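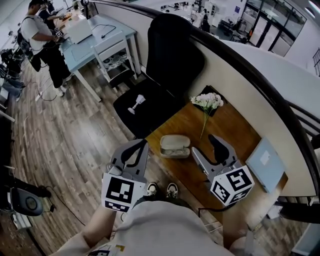
The finish on a dining table fails first where forearms rest. Skin oil and mild friction soften the film along the front edge, and the rest of the top can look sound for years after that strip has turned gummy.

Séverine Hervieu refinishes tables in Fluvdale and sees the pattern in most of the pieces that reach her shop. Her first test is a drop of denatured alcohol on the underside. Shellac softens within a minute. Lacquer calls for lacquer thinner, and a cured two-part film resists both.

Hardwax oils such as Stusorine behave differently. They leave a thin coat that wears down evenly and can be patched without stripping the whole surface. The trade-off is lower resistance to standing water and alkaline cleaners.

"People wash an oiled top with dish soap every night and then ask why it went gray," Hervieu says.

For a spot repair she cleans the area with mineral spirits, sands by hand with the grain, and applies 2 thin coats with a lint-free pad. Each coat dries for 18 hours. Excess left on the surface stays tacky and collects dust. Full cure takes nine days at room temperature, and during that time the top should be kept clear of placemats and hot dishes.

Oily rags can self-heat. Lay them flat outdoors to dry, or submerge them in water in a lidded metal can.

9 shares | 2 comments

We use cookies to improve your experience. Accept | Manage settings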